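Starry mats and big green buttons: does a prettier bench work any better?
16 Apr 2021 | Lacey Fothergill
Last updated in April, after the run-through with Beatriz

Start without the title slide if the projector is still warming up. Say hello, say the talk is 30 minutes with questions, and that people can stop me if I use a word they don't like.

Opening. Ask for hands: who has a mat on their bench at work? Keep your hand up if you chose it. Keep it up if you could say what it does. In the run-through Beatriz kept hers up the whole way and then said "it stops screws rolling", so be ready for somebody sensible.

Then the Drilovura leaflet. Read it out flat, no funny voice. "A calm surface makes calm hands." The claim is that printing a well-loved painting on the cloth you work on makes people slower to tire and quicker to find things. I'd like that to be true. I have a Van Gogh-ish tea towel at home and I am fond of it. But I've read the leaflet four times and I can't find where the claim comes from. There is a chart with no numbers up the side. Pause here. Let them enjoy the chart.

First proper point: what a mat is for. Say it plainly, because the sellers skip it. It keeps small things from skating about on metal. It saves the thing you put down and the surface you put it on from scratching each other. It takes some of the clatter out of the room, and anyone who has shared a space with a ribbed metal bench will know why I put that high up. A plain grey cloth does all three. So does an old blanket, if you cut it straight.

Don't get drawn into rubber versus fabric. Vasco will try. Tell him afterwards.

Second point: busy patterns. My worry is with anything small and yellow. If the cloth already has yellow blobs on it, in among blue, your eye has more to sort through before it gets to the yellow thing you wanted. I'm not claiming I've proved this. I'm saying the leaflet claims the opposite, and they're the ones charging for it.

Our own attempt, to be fair to them. Magdalini laid out push-button boxes on a plain cloth and then on a painted one, and called colours, and people had to press the right button. We did 900 presses over the month. On the plain cloth 70 of the presses went to the wrong box or were late. On the painted one it was 69. Say both numbers slowly and then stop talking for a moment. Half the room will think I've made the case for the mat and the other half will think I've made the case against it. It's one press. I wouldn't buy a sandwich on the strength of it.

Things that were wrong with our test, before someone else says so: the same people did both, always plain first, so they'd had practice by the time they got to the painted cloth. We counted "late" by Zdeňka's say-so. Two people were told what it was for.

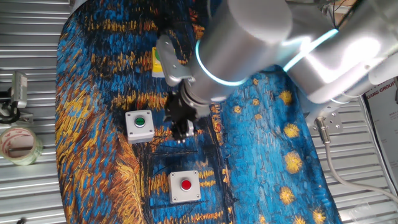

Third point: buttons. This is where I soften a bit. I came in thinking the colour of a button box was decoration as well, the same as the cloth. I've half changed my mind. A big button in a box of its own, with a bit of space round it, is a good piece of kit. You can find it with the side of your hand. You can move it. If it's in a silly place you pick it up and put it somewhere else, which you can't do with a panel.

What I still don't accept is the colour rule as it gets taught. "Green is go" works until someone has two greens. The Sotelo handout has a whole page of colour meanings and by the bottom of the page I'd lost the will. Ask the room what yellow means. You'll get wait, careful, and "the one that isn't working". If a room can't agree, a label would be cheaper.

Layout. Everyone lays their boxes out in a slanting line sooner or later. Nobody I asked had decided to. I suspect it follows the arm: you put one down near you, the next further off and a bit to the side. It might be fine. The Elen guide says straight rows only, with a diagram, and gives no reason whatever. I've tried both for a fortnight each and my only firm finding is that the straight row looked better when visitors came.

The real trouble with loose boxes is that a cloth moves. Push a button hard on a cloth that isn't held down and you get a ruck, and the box tips, and the next press lands on the rim. Bring the two cloths and show this, it takes ten seconds. Use the table at the front. If it has a slippery top so much the better.

So check the edges of the mat before you admire the middle. Does it lie flat? Does it reach as far as you reach? An odd shape with curved sides looks lovely in the catalogue, and then there's bare metal in the places where you wanted to put something down. Urko will sell you a cut-to-fit one. I asked what it cost and was told it depended.

If time is short, skip the washing section. If not: cold wash, dry it flat, the print fades on the folds first. Ours has gone pale along one line and I have grown to like it.

Finish on the question I can't answer. People who had the painted cloth said they preferred it, nearly all of them. Does that count for anything if their hands did the same work? I think it might. I don't think it counts for the price on the leaflet. Put the leaflet down at this point and take questions.

Likely questions:
Did you try a busy pattern in one colour? No. Would like to.
Is this just about taste? Partly, and say so.
Can I have the tea towel? No.

Thanks to Magdalini for the pressing and Zdeňka for the stopwatch. Collect both cloths before leaving, and the spare box from the front row.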